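Bimanual sponge sorting: policy confuses stacked and single sponges near the shelf

Posted by Shabnam Jadoon, November 7, 2019
Tags: imitation learning, perception, two arms, Wotau

We run a two-arm cell with the Wotau control stack. The task is to sort sponges by color on a two-tier shelf, with green on the lower tier and yellow and orange on the top. Views from our runs:
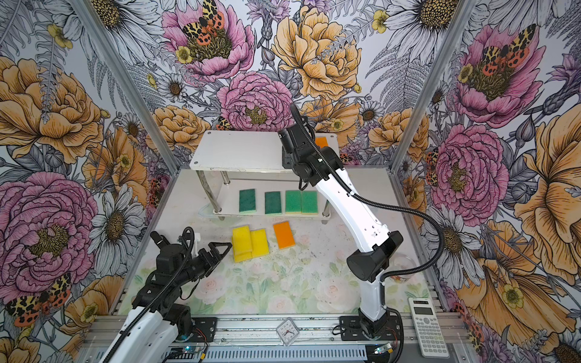
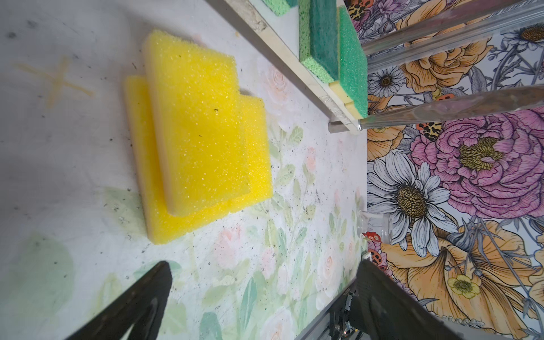
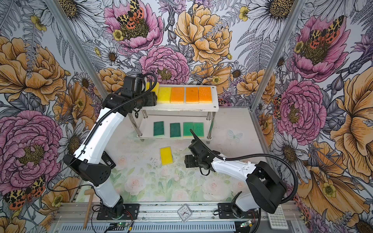
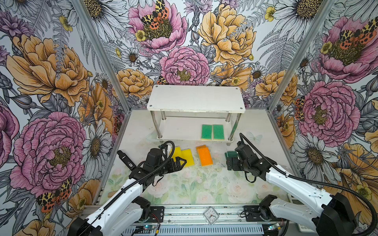
The policy is trained on 135 teleoperated episodes and takes the overhead view plus one wrist view per arm. It outputs joint targets in chunks at a fixed rate. Green sponges are fine. Yellow sponges that overlap or sit on top of each other are the problem. The arm closes at the height of a single sponge, so it either pushes the top one off or takes both. Grasp success on single yellow sponges is 96 percent over our test set. On stacks it is bad enough that I stopped logging it.

Things I have tried:

Longer training. No change after the loss flattens.
Larger action chunks. Smoother motion, same wrong height.
Masking the walls in the overhead view. Small gain on orange, none on yellow.

I would like to avoid adding a depth camera. Is this a data problem or an architecture problem? Joint logs look clean and both arms track their targets.

Edited to add: wrist images are resized to the same resolution as the overhead one before the encoder.

Thodoris Panagiotou

Data, most likely. Count how many of the 135 episodes contain a stack at the moment of grasp. If the operators usually spread the sponges out first, the policy has hardly seen the case you are testing.

Before collecting anything new, replay the failures and plot commanded gripper height against time. There are 2 patterns to look for. If the height is the same on every failure, the policy has learned a constant and is ignoring the wrist view. If it varies but is wrong, the view is being used and the encoder can't resolve the edge between the two sponges. The fixes are different. For the first, drop the overhead view at random during training so the wrist view has to carry the height. For the second, stop downsizing the wrist image, or crop it to the region ahead of the fingers and feed the crop at native size.

Your edit makes me suspect the second. Two sponges of the same color seen from above differ by a thin band of backing and a shadow, and a resize can remove both.

Also check timestamps. We had a Wotau install where the wrist stream lagged the joint state by nearly 10 frames. The recorder stamps images on arrival by default, so the log looks clean even when it isn't. Set it to stamp at capture and compare a short run before and after.

Mirela Godoy

Just use a segmentation model and script the grasp. Learned policies are overkill for sponges.

Thijs Maes

Scripting the grasp still leaves the height unknown without depth, so I don't think the reply before mine solves it. You could close slowly from above and stop on contact, if your arms report usable joint torque. Ours do, but the noise at the wrist is larger than the force a sponge gives back, and the threshold had to be retuned whenever we changed finger pads.

What worked for us on soft blocks was a small auxiliary head that predicts "one" or "more than one" from the wrist crop, trained jointly with the policy. Labels are cheap: one per grasp, entered by hand after the episode. At run time the head isn't used at all. It only forces the encoder to keep the feature. Keep its loss weight low or the motion gets jerky near the shelf legs.

If you mask the walls, mask them in training and at run time with the same polygon. I have seen people apply it in one and forget the other.

Comment by Shabnam Jadoon

Plotted the heights. They vary, so it is the second pattern. Timestamps were on arrival here too; I have changed that and am retraining with the native-size crop. The auxiliary head will have to wait until December, as the labeling tool only handles one label per episode at the moment.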